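Nilleck bedroom tidy set: read me first

Hi! I'm Reece Naylor and I look after this folder. It's a collection of recordings of one ordinary chore, picking up clothes in a bedroom and putting them where they belong, and I've tried to write down the stuff I always wish other people had written down for me.

What's in it: 648 clips, 95 of them held back for testing. Every clip gets one sentence in plain words, like "put the dark cloth away." Ívar Blöndal wrote most of the sentences and I fixed the spelling (sorry, Ívar).

The bed stays made throughout: pillow at the head, a plain duvet, and a white textured cover across the foot end. I love that cover, but it shifts every time somebody brushes past, so don't expect the folds to match from clip to clip.

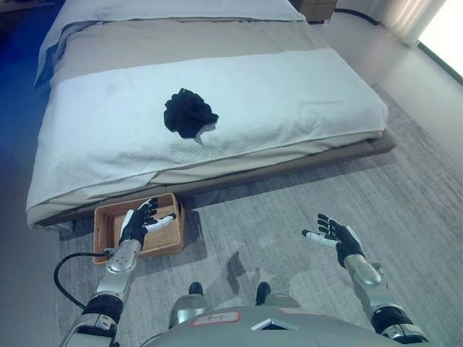

Do I have to straighten the bed before each clip?
Only if the pillow has moved or the duvet is hanging on the floor. Small wrinkles are fine, leave them alone.

A few words on labels. Anything made of fabric that we couldn't name at a glance is just "cloth." We used to have separate labels for socks, shirts and so on, and we argued about them so much in January that I merged the lot! The old names are still in the notes column if you want them. The thing on the floor that the clothes go into is "container," whatever it's made of.

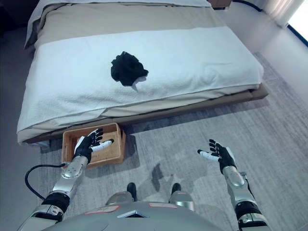
Dark cloth on the white cover, container on the floor by the bed.

Known problems: 16 clips have the wrong sentence (they're listed in fixes.txt and I'll get to them). The light changes a lot after 4 p.m., so the late clips look grayer. The Collano folder uses the older file names, and the Vetau one is missing its notes column completely.

If you find something else, add a line to fixes.txt with the clip name and your initials.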